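How Does a Robot Learn to Fold the Washing?

If you have ever been asked to fold your own clothes (and I expect you have, probably while you were in the middle of something much more interesting), you may have thought to yourself that it would be lovely if a robot could do it. Plenty of grown-ups have thought exactly the same thing. It is one of the first jobs people mention when you ask them what they would like a robot to do at home, along with washing up and finding lost socks.

So why don't we all have one? Well, folding is much harder than it looks. You find it easy, even if you find it boring, and that is because you have been handling soft, floppy things ever since you were a baby with a blanket. A robot starts with no practice at all.

Think of a brick for a moment. If you pick up a brick, it stays the same shape. Turn it over and it is still the same shape. Now think of a jumper. Pick it up by one sleeve and it hangs down in a long, lumpy string. Pick it up by the bottom and it looks like something else altogether. You could drop the same jumper on your bedroom floor every day for a year and it would never land in quite the same heap twice.

In the old days, people told robots what to do by writing out every step. Move the arm up. Move the arm left. Close the fingers. That works very well for bricks, and for car doors, and for putting lids on jars. For jumpers it is hopeless, as you would need a new set of steps for every heap.

Learning from examples

What people do now is show the robot lots and lots of examples, and let it work out the pattern for itself. This is called machine learning, and it is a bit like the way you learned to tell a cat from a dog. I don't suppose anybody gave you a list of rules about whiskers. You simply saw a great many cats and a great many dogs, and somebody kept telling you which was which, until one day you knew.

For folding, an example is one go at the job, from start to finish, with everything written down by the computer as it happens: what the camera saw, where the hands were, and when they opened and closed. One go like this is often called a demonstration. At a project called Carik, a person might do 89 of them before going home for tea, which is rather more folding than most of us would put up with!

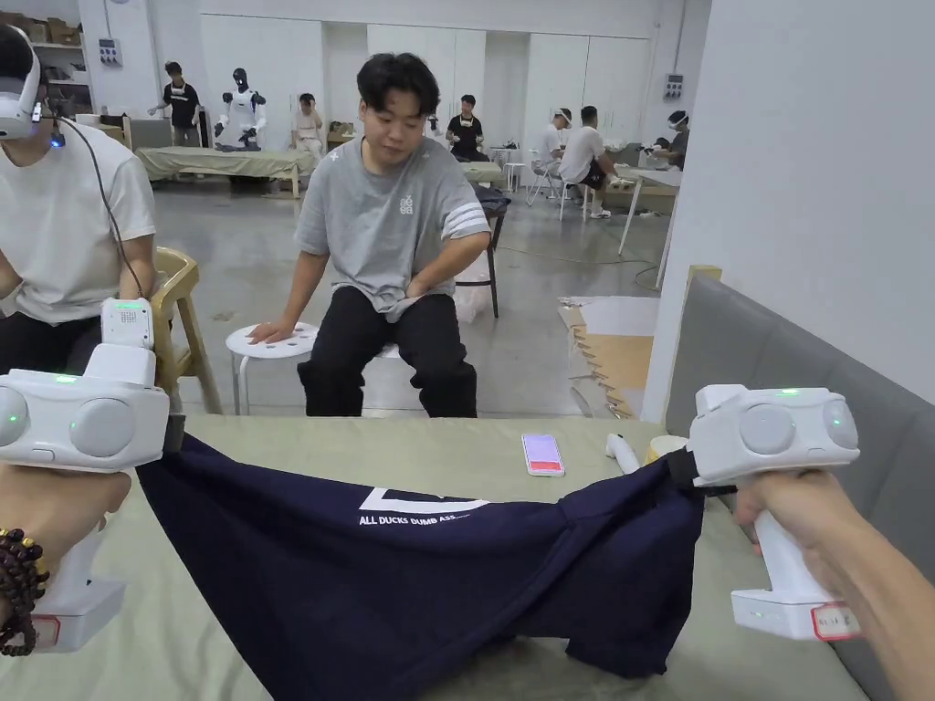 Gathering all those examples takes people, and they need a special sort of tool to do it. A robot doesn't have fingers like yours, you see. It may only have a gripper, which opens and shuts a bit like a crocodile's mouth, so there would be little use in showing it clever things that only fingers can do. Instead, the person holds a gripper in each hand by its long white handle and does the whole job with those, just as the robot will have to. With a dark blue T-shirt pulled tight between the two, you can see how much of the shirt still bunches and sags in the middle, and all those creases are just the kind of thing the robot has to get used to. If you would like to know how it feels, try folding a T-shirt with two pairs of kitchen tongs. Ask first, and pick one that isn't anybody's favourite.

Why so many?

You might wonder why one very good example isn't enough. Suppose your teacher only ever showed you one sum, and it was 6 + 18. You would be splendid at 6 + 18 and rather stuck on everything else. A robot that has only seen one shirt, lying one way, on one table, has the same trouble. Give it a stripy shirt, or turn the lamp off, and it may not have the faintest idea what it is looking at.

So the people gathering examples change things on purpose. They use big shirts and small ones, thick ones and thin ones, some inside out. They move the shirt nearer or further away – and they crumple it up properly before they begin.

They leave some of the wobbly goes in, too. If a corner slips and the person picks it up again, that can be a very useful thing for a robot to see, as corners will slip for robots as well.

Words to remember

Gripper: the part of a robot that takes hold of things.

Demonstration: one go at a job, recorded so that a robot can learn from it.

Data: all the information that has been gathered, such as pictures and movements.

Training: the time a computer spends going over its examples and getting better at the job.

Something to try

Crumple a tea towel, drop it on the table and draw the shape it makes. Do this six times and put your drawings side by side. Are any two the same? Now fold the tea towel once more, very slowly, and say out loud each thing your hands are doing. You will probably run out of words before you run out of tea towel.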